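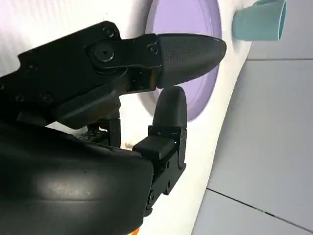

I have been following Pandwood's under-twelves hurling side since January, when my neighbour Noémie Carré talked me into driving the kit bags over and I somehow never stopped going (she has since handed me the water bottles as well, so beware of being helpful).

Last month they went to Wendell for the blitz, and oh, what a morning! We were 11 down to Lurkora before I'd got the lid off my flask. Their full forward, a tall lad with lovely wrists, put away two goals from the same spot while our backs stood admiring him. Then little Lâm Trịnh went into midfield and started winning every loose ball going — not with any great style, mind you, but he got there first and got it away.

We lost by four in the end. Vichien Thongdee, who trains them, was hoarse by the final whistle and still went round every child to say well done, and then bought chips for the lot of them.

The next match is at home, throw-in at half ten, and the far gate will be locked so please come in by the school side. I'm on sandwiches. If anybody has a spare size two helmet, do let Noémie know.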